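Rastcombe Guides > Getting Started > Your First Object

Loading an object and lining up a grasp in Rastcombe 3

Written by Hường Hà. Checked against the July release by Faustino Sandoval.

This guide takes you from a fresh install of the Rastcombe simulation kit to a gripper parked over an object, ready to close. You will load the tabletop scene, bring in the pumpkin from the Ateş object pack, set its weight and friction, and move the arm to a pre-grasp position. Closing and lifting are covered in the next guide.

You don't need a real arm. If you do have one, leave it switched off and unplugged from the computer until you reach the guide on live mode.

What you need

A computer with Rastcombe 3 installed. The trial license is fine.
The Lorham tabletop scene, included with every license.
The Fallell two-finger gripper model, also included.
The Ateş object pack, a separate free download of 680 MB.

If you are coming from version 2, save a copy of your old project folder first. Version 3 opens old projects but writes them back in the new format, and version 2 can't read them after that.

Step 1: Install the object pack

Open the Library panel and click Add Pack. Point it at the file you downloaded. Don't unzip the file yourself. Rastcombe does this on its own and puts the contents where the rest of the program expects to find them.

When the pack is in, a new group called Ateş shows up in the list on the left. If the letter ş shows as an empty box, change the interface font under Preferences > Display. The pack works either way, but search won't find it by name on some systems until the font is changed.

Step 2: Open the scene

Go to File > New From Scene and pick Lorham Tabletop. You get a table, an arm on its base, and two lights. The gripper is not attached at this point.

Select the arm in the scene tree, right-click its last link, and choose Attach Tool > Fallell Two-Finger. The fingers come in fully open. Leave them that way.

Press Play, let the simulation run for a few seconds, then press Stop. The arm should hold its position. If it sags or swings, gravity compensation is off. Turn it on in the arm's Control tab and try again.

Step 3: Bring in the pumpkin

Drag Pumpkin (low) from the Ateş group onto the table. There is also a Pumpkin (high) in the pack, meant for still renders. Use the low one. It has 1,333 faces and runs well on an ordinary laptop, while the high one will slow the physics down badly if you forget to give it a simpler collision shape.

The low model looks faceted, and in close-up you will see flat patches on the skin. Smooth shading can be switched on in the Material tab if this bothers you. It changes the look only. The contact surface stays the same.

Objects land where you drop them, sometimes a little above the table or a little inside it. With the pumpkin selected, press the Snap To Surface button in the toolbar. An object that starts inside the table gets pushed out hard on the first tick of the simulation and can end up on the floor or well past it.

Step 4: Set the collision shape

This is the step people skip, and most of the support mail we get about this object comes from skipping it.

In the Physics tab, find Collision Shape. The choices are Box, Sphere, Convex Hull and Convex Parts.

Box and Sphere are too rough for a ribbed object. The fingers will stop in mid-air, well short of the skin.

Convex Hull wraps the whole thing in one tight skin, stem included. The stem sticks out to one side, so the hull bulges there and a finger coming down near the stem will hit something you can't see.

Convex Parts splits the body and the stem into separate pieces. Choose this one. Leave Max Parts at its default and click Build. A progress bar runs at the bottom of the window. On older machines it may look stuck near the end. Let it finish.

Turn on View > Show Collision to check the result. You should see a wire outline that follows the body and a second, thinner outline around the stem. Turn the outline off again when you are done, as it makes the next steps harder to read.

Step 5: Set mass and friction

The default mass in the pack is 436 grams, which suits a small decorative pumpkin. For a first try, leave it alone. If you want to raise it later, do so in small jumps and watch the grip force readout in the gripper's Status tab. The simulated Fallell gripper has a force limit, and a heavy object will slide out of the fingers before you get a warning.

Friction is set on both sides of the contact. Give the pumpkin the Rind preset and leave the finger pads on Rubber. If you type in your own values, keep in mind that Rastcombe uses the lower of the two – raising only one side does nothing if the other side is slick.

Save the project now.

Step 6: Turn the object

A two-finger gripper can only close along one line, so the turn of the object matters. You want both pads on the body. A pad landing on the stem will make the pumpkin twist as soon as the fingers begin to press.

Select the pumpkin and press R to bring up the rotation ring. Turn it about the vertical axis only and check it against the closing line, which is drawn in blue when the gripper is selected. Shift-click lets you select both at once.

Some things to look for:

The closing line should pass over the widest part of the body.
The stem should be clear of the paths the two pads will follow. It can run past one finger as long as the finger doesn't meet it on the way in.
A pad that lands on the curve of a rib holds better than one that bridges the gap between two ribs.

You won't get all of these to be perfect with this shape. Get the first two right and accept what you get on the third.

Step 7: Move to pre-grasp

Open the Motion tab and choose New Target > Above Object. Rastcombe places a target over the center of the pumpkin and points the gripper straight down. Set Approach Distance to 3 (the field is in inches when the project is in US units, and in centimeters when it is not, so check the label beside it).

Click Plan. A ghost copy of the arm shows the path. Look it over for a moment before you click Go, mainly to see that the elbow doesn't pass through the table. If the planner reports No Path, raise the approach distance, plan again, and bring it down in a second move.

Once the arm has stopped, change the target type from Above Object to Beside Object and plan once more. This brings the gripper down so that the pads sit level with the widest part. Use Slow for this move. At full speed the arm can overshoot slightly and tap the object on the way down.

If a finger does touch the pumpkin, you will see the contact counter in the Status tab change from zero. Press Stop, then Reset Objects, and go back to Step 6. A small turn is often all it takes.

Step 8: Check before you close

Switch to the close view with the F key. Zoom until the object takes up most of the window and both fingers are still in sight. Go through this short check:

There is a finger on each side of the body, and both are clear of it.
The two fingers are at about the same height in the view. If one is clearly higher, the object is turned off the closing line.
You can tell where the stem is and which finger it is nearer to.
The contact counter reads zero.

In the view below, the stem curves down to the left and covers part of the left finger. That is only overlap from this angle. To be sure of the same thing in your own scene, orbit a little to either side and see whether a gap opens between stem and finger. If it does, you are fine to go on.

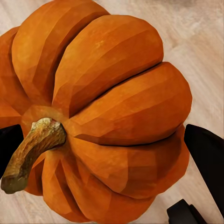 Common problems

The pumpkin drifts across the table before anything touches it. The collision parts are overlapping the tabletop. Use Snap To Surface again with the simulation stopped.

The fingers pass straight through the object. Collision is turned off for either the object or the tool. Check the small shield icon beside each one in the scene tree. It should be filled in.

The arm moves but the gripper stays behind. The tool was dropped into the scene instead of attached. Delete it and repeat the Attach Tool part of Step 2.

Planning takes a very long time. You are probably using Pumpkin (high) with the full mesh as its collision shape. Swap it for the low one.

The project opens with a gray placeholder block where the pumpkin was. The object pack isn't installed on that computer, or was moved. Add the pack again from the Library panel and choose Relink when asked.

Next guide: Closing, lifting and setting down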